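Plovbridge Community Arts Center
Framing and Display Room: Inspection Checklist with Comments 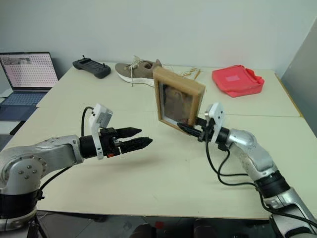
Framed work is received, checked and prepared for hanging in this room before it goes to the Cowie Gallery or to the upstairs corridor. The inspection covers the work surfaces, floor, lighting, storage and the condition of frames awaiting display. Particular attention is given to the large cream worktable, which is made of two joined panels. The seam between the panels is to be checked at every inspection, as a wooden frame set down or slid across a raised joint can be marked along its lower edge. The gray partition panel at the right-hand side of the table is included under Section 2.

Inspection period: December
Inspected by: Riaan Matlala
Time of inspection: 9:15 a.m.
Ratings: S = Satisfactory, A = Action required, N/A = Not applicable

Section 1. Work surfaces

1.1 Tabletop clean and free of grit, glue and staples before frames are laid down: S
Comment: Wiped down at the start of the inspection. Staff are reminded that a dry cloth only moves grit from one place to another. Use a damp cloth, then a dry one.

1.2 Seam between table panels level and closed: S
Comment: Checked by hand along its full length. No lip was felt. The fasteners under the table were tightened at the previous inspection and have held.

1.3 Table stable under hand pressure at all corners: S

1.4 Table edges free of splinters, chips and sharp points: A
Comment: Slight roughness on the underside near the door end. Sand smooth. The table may remain in use.

1.5 Padding available for glazed and gilded frames: A
Comment: Two of the felt pads are worn through. Replacements to be ordered from Skedeck with the next supply request. Until they arrive, use folded blankets from the storage closet.

Section 2. Walls and partition

2.1 Wall behind the table clean, with no loose plaster or exposed fixings: S
Comment: Old screw holes have been filled and painted.

2.2 Partition panel stable and not leaning on the table: S
Comment: The panel is to be left at its present angle. It must not be used to support frames, even for a short time.

2.3 Clear access to the exit from both ends of the room: S

Section 3. Floor and cables

3.1 Floor dry, even and free of offcuts: S

3.2 Cables kept out of walkways: S
Comment: Anyone bringing equipment into the room is responsible for keeping its cables clear of the route between the table and the door.

3.3 Power outlets and plugs undamaged: S

3.4 Anti-fatigue mat flat at the edges: A
Comment: One corner has begun to curl. Tape was applied as a temporary measure. If the corner lifts again, remove the mat from service and inform the facilities office.

Section 4. Lighting and air

4.1 Lamps working, without flicker: S

4.2 No direct sunlight on works awaiting display: S
Comment: Blinds are to stay down between 11:00 a.m. and 3:00 p.m. in all seasons.

4.3 Ventilation on while adhesives or finishes are in use: S
Comment: Fan tested. The switch label has faded and should be reprinted.

Section 5. Frames awaiting display

5.1 Corner joints tight, with no visible gap: A
Comment: Frame 895 has an open joint at the lower left corner. It has been set aside for repair and must not be hung. All other frames in the current group passed.

5.2 Hanging hardware suited to the weight of the work: A
Comment: The wire on frame 44 is frayed close to one of the rings. Replace both the wire and the rings. Do not knot the existing wire.

5.3 Glazing clean, secure and free of cracks: S

5.4 Labels attached to the back of each frame: S
Comment: The Sonau loan works carry the lender's label as well as ours. Both labels are to remain in place until the works are returned.

5.5 Frames stored upright, face to face, with board between them: S
Comment: Storage was in good order. Large frames are at the back of the rack, as instructed.

Section 6. Handling practice

6.1 Frames supported from below or held at both sides when carried: A
Comment: A staff member was seen carrying a frame by the top rail. The correct method was shown at the time. The handling guide will be posted beside the door.

6.2 Frames wider than 60 inches moved by two persons: S

6.3 Clean gloves available in at least two sizes: S

6.4 Hand tools returned to the rack after use: S
Comment: One awl was found in the hardware drawer and put back. Pointed tools are not to be kept in drawers with loose hardware.

Summary of actions

Sand underside of table edge (1.4): facilities office
Order felt pads (1.5): display office
Monitor mat corner (3.4): all room users
Reprint fan switch label (4.3): display office
Repair joint, frame 895 (5.1): framing staff
Replace wire and rings, frame 44 (5.2): framing staff
Post handling guide (6.1): R. Matlala

Items 5.1 and 5.2 must be closed before either work leaves the room. The remaining items are to be completed before the next monthly inspection. Completed forms are kept in the binder at the front desk.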